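Looking after glossy black surfaces

Black shows every fingerprint and smear. Dust it first with a dry microfibre cloth, then wipe with a second cloth dampened in warm water and one drop of dish soap. Work in one direction.
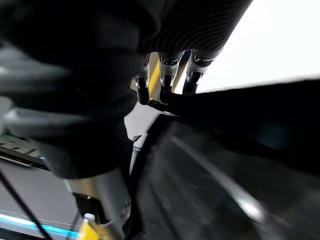
Glossy black catches the light in pale streaks.

Check your work from a low angle near a window. If the colour looks cloudy, you used too much soap, so go over it again with plain water. Buff dry straight away. Skip scouring pads and vinegar.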